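Kendov opens its doors: was it worth the trip?

Akemer's spring outing in March took a group of us to the Kendov workshop, where we were promised a robot that tidies up after people. I went along expecting to be sold something and came home much the same.

The talk came first and ran long. We were told the arm had done 3836 pick-ups since the project began. I asked how many of those had gone right first time and was told the figures were "still being looked at". Fair enough, but then why put the big number on the slide?

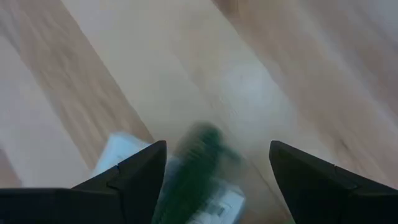 The demonstration proper was picking litter and packets up off a floor. It got 10 minutes out of a two-hour visit, with a member of staff standing by throughout to set things straight between goes. My neighbour thought it was marvellous. I thought of the dustpan under my sink.

Questions about price were passed to Garrido, who supply the arm, and Garrido had sent a leaflet. It doesn't mention price either. Nor would anyone say what happens on carpet, or on stairs, or with a cat in the room.

The staff were friendly and the tea was good. Kendov plan a second open day in the autumn, with 104 places, and coaches will leave from the Bomer car park at 3 pm. Put your name on the sheet in the hall if you want to go. Mine isn't on it yet.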